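Begehung Ablage und Büroarbeitsplätze - Prüfliste mit Anmerkungen
Standort Murlow, Verwaltung 1. OG
Geprüft von: Thaddäus Prantl
Turnus: halbjährlich, letzter Durchgang im August

1. Regale und Schränke

Regale an der Wand verschraubt: ja
Anmerkung: Beim Regal neben der Tür war eine Schraube locker, wurde gleich nachgezogen.

Schwere Ordner unten, leichte oben: teilweise
Anmerkung: Die Lieferscheine Rallden stehen immer noch im obersten Fach. Bitte bis zur nächsten Begehung nach unten umräumen.

Fachlast eingehalten (max. 50 kg je Boden): ja

Schubladen schließen vollständig: nein
Anmerkung: Hängeregister am Fenster, zweite Schublade von oben. Ersatzschiene ist bestellt. Bis dahin nicht mehr als eine Schublade gleichzeitig öffnen.

2. Verkehrswege

Durchgänge frei: ja
Kartons auf dem Boden: 2
Anmerkung: Beide gehören zum Vorgang El Idrissi und waren schon beim letzten Mal da. Frist bis Freitag, danach kommen sie ins Archiv.

Kabel unter den Tischen gebündelt: ja

Tritt vorhanden und standsicher: ja
Anmerkung: Gummifüße in Ordnung. Der Bürostuhl ist kein Tritt, das wurde nochmals angesprochen.

3. Ordner und Register

Zustand der Mechanik: überwiegend gut
Anmerkung: Von den Ordnern der Reihe Jilon sind 12 auszutauschen. Bei den meisten schließt der Bügel nicht mehr bündig, dort bleibt man mit dem Finger hängen. Einer hat eine scharfe Kante am Griffloch und wurde sofort aussortiert.

Rücken beschriftet: teilweise
Anmerkung: Bei 17 Ordnern fehlt das Jahr. Etiketten liegen im Materialschrank. Bitte nicht mit Filzstift direkt auf den Rücken schreiben.

Füllhöhe: zu beanstanden
Anmerkung: Mehrere Ordner sind so voll, dass der Hebel nur mit Gewalt zugeht. Lieber einen zweiten Band anlegen und auf dem Rücken mit I und II kennzeichnen.

4. Handhabung

Ordner werden einzeln und am Rücken gegriffen: ja
Ordner stehen aufrecht, nichts liegt quer obenauf: teilweise
Anmerkung: Beim Abstellen auf dem Tisch beide Hände nehmen, eine unten, eine oben am Rücken, und die Unterkante zuerst aufsetzen. Volle Ordner kippen sonst leicht um - der Hebel drückt dann gegen die Seiten und verbiegt. Finger nicht zwischen Deckel und Mechanik bringen.

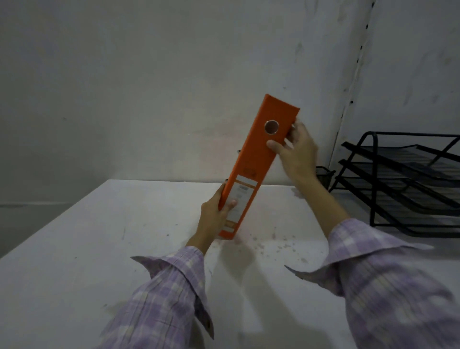 Halb leere Reihen bekommen eine Buchstütze, davon sind noch genug im Materialschrank.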